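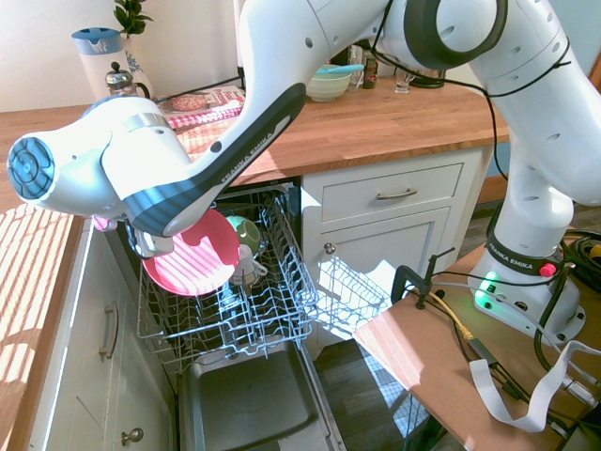
A plate held by the rim over the upper rack, Franka Emika arm on a bench mount.

Kitchen task kit from Prorketti: first look

Prorketti has started shipping its dishwasher loading package for table-mounted research arms, and we have been through the documentation and the first set of trial notes. The package is software plus a printed set-up guide. You supply the arm, the gripper, a fixed camera and the dishwasher.

The supplier lists 51 object models, mostly mugs, cups, plates and bowls. Each comes with a preferred grasp and a fallback. Plates are taken at the rim and turned towards vertical before they go near the tines, and the planner treats the rack as a set of slots. Mugs are handled separately and may be placed on their side if the upright pose is out of reach.

Calibration is the slow part. The guide asks for the rack to be pulled out to its stop and for the base to be clamped to a rigid table, with the door fully down. Onyekachi Ogbonna, who wrote up the trial notes, had to repeat the camera step when the sun moved on to the worktop - glossy plates in direct light were the worst case.
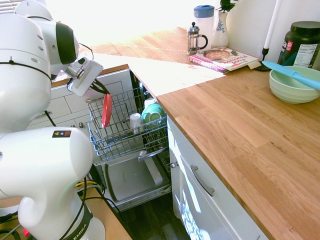
Clearance between the wrist and the rack is set in a single configuration file, and the default is cautious. Reducing it shortens each placement but leaves less room for cables, so route these along the arm and check them at full reach before the first run. Cutlery is not supported in this release. Győző Bodnár at Prorketti says a cutlery module is planned for April.

The single-seat licence costs 2112 euros, or 1217 for teaching labs, with a year of updates included. Logs are capped at 2000 placements per file, after which a new file is opened without warning. Support is by email only. Orders placed through Toivonen also include the Laltitz rack template set.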